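Olness Stadium Cushion with Back: a parent's review after one football season and part of a track season

Rating: 5 out of 5

My kids' high school is tearing up the home side of the stadium in stages, and until they get to our section we are sitting on the old aluminum bleachers. If you've sat on aluminum in November you know what that does to a person by the third quarter. I bought the Olness folding seat in the fall and I love it so much that I have now bought a second one for my husband, who made fun of the first.

The basics: it's a padded seat with a reclining back, two side straps, and a hook underneath that grabs the bleacher plank. I paid $47 for mine. The seat is wide enough for a grown adult in a winter coat, and the back comes up past my shoulder blades, so I can lean all the way back during halftime and let the marching band wash over me. The padding is firm. Give it a couple of games! It softened just enough and then stopped, and it hasn't gone flat on me.

The hook is the best part. My old Famgate seat slid every time the row behind us stood up, and I spent most of last year shuffling backward between plays. This one stays where you put it. You do have to tip the seat forward to get the hook under the lip of the plank, and the first time I did it wrong and sat there feeling crooked until Marjorie Sugden leaned over and fixed it for me (thank you, Marjorie).
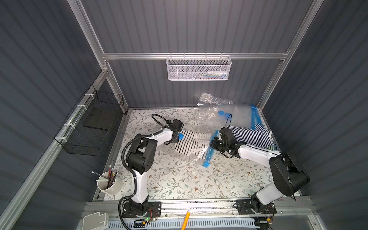

It also handles rain pretty well. We sat through a miserable drizzle at the Akl game, all the way to the end, and the cover beaded up nicely. The seams along the back did soak through a little, so I stood it up in the garage overnight and it was fine by morning. The cover zips off for washing. I've done that once, cold water, hung to dry, and the school blue hasn't faded.

A few gripes. The carrying strap is short, and if you're tall you'll want to add your own. The cup pocket holds a regular water bottle but not one of those giant tumblers, and mine ended up rolling under the row in front. It also takes up more room than a flat cushion, so check your stadium's rules on seats with arms and backs. Ours allows them everywhere except the student section.

Track meets are where it has really paid off. A meet lasts forever, my daughter runs for less than 2 minutes of it, and I used to come home with my back in knots. At the last one I sat for more than 225 minutes and got up like a normal person.

Reviewed Tue 14 April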